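Pedal de sustain do piano digital a fazer "meio pedal" sozinho, é do pedal ou do teclado?

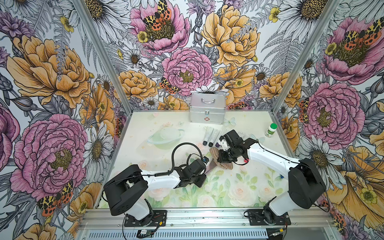 Categoria: Música > Piano e teclas > Manutenção e acessórios

teclas_gastas
9 de janeiro de 2024

Boas a todos. Tenho um Brandham de 88 teclas, comprado em segunda mão em abril, e desde o início que o pedal de sustain faz umas coisas esquisitas. Carrego a fundo e o som fica preso como deve ser, mas se aliviar um bocadinho o pé já corta metade das notas. Ou então o contrário, tiro o pé todo e fica uma espécie de cauda, como se o abafador não descesse bem.

Só dou por isso em coisas lentas. Ando a estudar o noturno de Chopin em mi bemol (o op. 9, o que toda a gente toca, eu sei) e a mão esquerda fica uma papa. Em Bach não uso pedal, por isso nem noto. No Clair de Lune nem vale a pena tentar, fica tudo empastado.

O pedal é um Dresell, não veio com o piano, o antigo dono é que o usava. Tem um interruptorzinho em baixo com duas posições e sem nada escrito que se leia. Já experimentei nas duas. Numa fica como descrevi, na outra funciona ao contrário (sustain sempre ligado e desliga quando piso).

O que já fiz:
- desligar e voltar a ligar com o pedal posto
- limpar a ficha com alcool
- repor definições de fábrica
- outra tomada, por via das dúvidas

A minha professora diz que é do meu pé e que tenho de trocar o pedal mais tarde, depois do acorde e não em cima dele. Pode ser, não digo que não. Mas no piano dela isto não me acontece. Antes de gastar dinheiro queria saber se há maneira de perceber de quem é a culpa. E se tiver de comprar outro, vale a pena um contínuo ou o simples chega para quem está no quarto ano?

Obrigado desde já e desculpem o testamento.

mibemolmenor
Resposta marcada como útil

Cheira-me a pedal contínuo numa entrada que também lê meio pedal, mas mal calibrada. Ou seja, o teclado está a receber valores intermédios e interpreta à letra.

Teste rápido: se o teu modelo tem ligação ao computador, liga e abre um programa qualquer que mostre as mensagens MIDI. O sustain é o controlador 64. Pisa devagar. Se só vires 0 e 127, o pedal (ou a entrada) é de tudo ou nada e então o problema é outro, mau contacto o mais certo. Se vires a escala toda a subir, é contínuo. Depois tira o pé de vez e vê onde pára. Se ficar ali num 28 e não voltar a 0, tens a tua cauda explicada. É o potenciómetro com pó ou a mola já cansada.

Com pó resolve-se. Abre-se por baixo, spray de limpeza de contactos (do que não deixa resíduo, não é o lubrificante das dobradiças!!), pisar umas dezenas de vezes, deixar secar bem, fechar. Com a mola, esquece, compra outro.

Atenção também à ordem. Em muitos teclados a polaridade é lida no arranque, por isso liga o pedal com o piano desligado e NÃO ponhas o pé em cima enquanto ele arranca. Parece parvoíce mas já vi muita gente cair nisto. E vê no menu se há uma opção do tipo "half pedal" ou "ponto de meio pedal". No meu Trindosico vai de 1 a 5 e vinha no 2, que para mim era sensível demais. Pus no 4 e o Chopin ficou outra coisa.

Quanto a comprar, contínuo sim, desde que a entrada aceite. Confirma no manual antes. Para Debussy faz falta, para o resto vais vivendo sem. Mas no quarto ano já convém habituar o pé, senão depois no acústico estranhas.

Já agora, a professora tem alguma razão na troca sincopada. Experimenta só os baixos da mão esquerda com pedal, sem melodia, bem lento. Se a papa continuar, então é mesmo do material.

afinado442
Compra um Alva e pronto. Tenho um há 2 anos, nunca deu chatices. Esses pedais de plastico é tudo lixo

rubato_a_mais
Eu tive quase o mesmo com um teclado doutra marca e era a ficha, não o pedal. Estava lá enfiada mas não até ao fim, faltava um nadinha. Empurra com força a ver se faz clique.

Outra coisa, não sei se é o caso, mas há pianos digitais com um efeito de ressonância das cordas e com o volume dessa ressonância no máximo parece mesmo que o abafador não desce. Nos meus auscultadores ouvia-se imenso, nas colunas nada. Procura "damper resonance" ou parecido no menu e põe a meio. E a reverberação desligada enquanto testas, que senão não se percebe nada.

Discordo um bocado do colega de cima quanto ao contínuo. Gastei dinheiro num e nas peças que toco (Satie, umas valsas de Chopin, as fáceis) não noto diferença nenhuma. Se calhar é do ouvido, lol. Mais importante é que o pedal não fuja no chão. Um bocado de tapete de borracha por baixo e muda logo a maneira como se pisa.

teclas_gastas
Comentário do autor

Obrigado! A ficha estava bem metida, já vi. Vou fazer o teste do MIDI, só me falta arranjar o cabo. A ressonância estava no máximo sim, baixei e a cauda melhorou um bocado mas o corte quando alivio o pé continua igual. Depois digo o que deu.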